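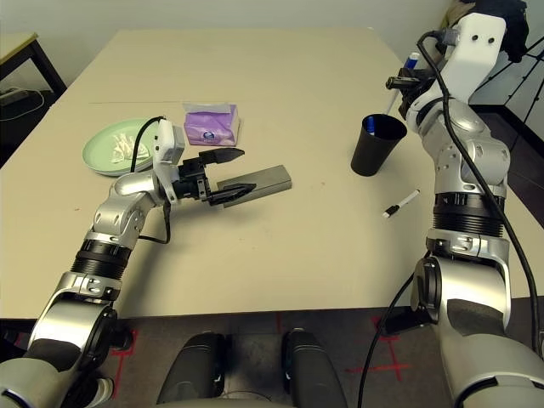
Home Forums Control Planning Perception Tooling Search

Print this thread | E-mail this thread

Two arms, one planner, too much waiting

kokkinos_g
Table cleanup task, two arms. Left does the block, right does the markers and the cup. Both arms go through one Clisenine planning instance and I get a stall whenever the right arm has a marker in the gripper. Log says 938 ms for a replan, against 141 with the gripper empty. Anyone else seeing this on the June build?

rolix_user
Are you attaching the marker as a mesh? Use a capsule. A mesh that thin gets you a pile of contact checks against the cup.

kokkinos_g
It was a mesh, yes. Capsule brings it to about 400. Better but I can still see the arm pause.

dpad
I'd stop planning both arms together. Split the table down the middle, plan each arm alone, and lock the shared strip.

rolix_user
Disagree. That works until the block has to cross over. Then you have a lock and a deadlock to debug at the same time.

dpad
Ran it that way for 500 cycles on Prastell and got two deadlocks. Both cleared with a timeout. I can live with that.

Gerasimos Balaskas
Check the wrist cables before you touch the planner. If your model has no cable volume, people pad the whole forearm to make up for it, and then every pose near the other arm looks like a near collision. What is your padding set to?

kokkinos_g
4 cm on both forearms. I inherited that config.

Gerasimos Balaskas
Too much. Put two spheres where the cable loops up off the wrist and drop the padding to 1.

dpad
Spheres won't follow the cable when the wrist rolls.

Gerasimos Balaskas
No, so limit the roll. Markers don't need the full range.

kokkinos_g
Spheres in, padding at 1, roll limited. No stall on the marker so far. I haven't tried the block handover yet, will do that with the joint planner first and then dpad's way.

Share (3) | Comments (11)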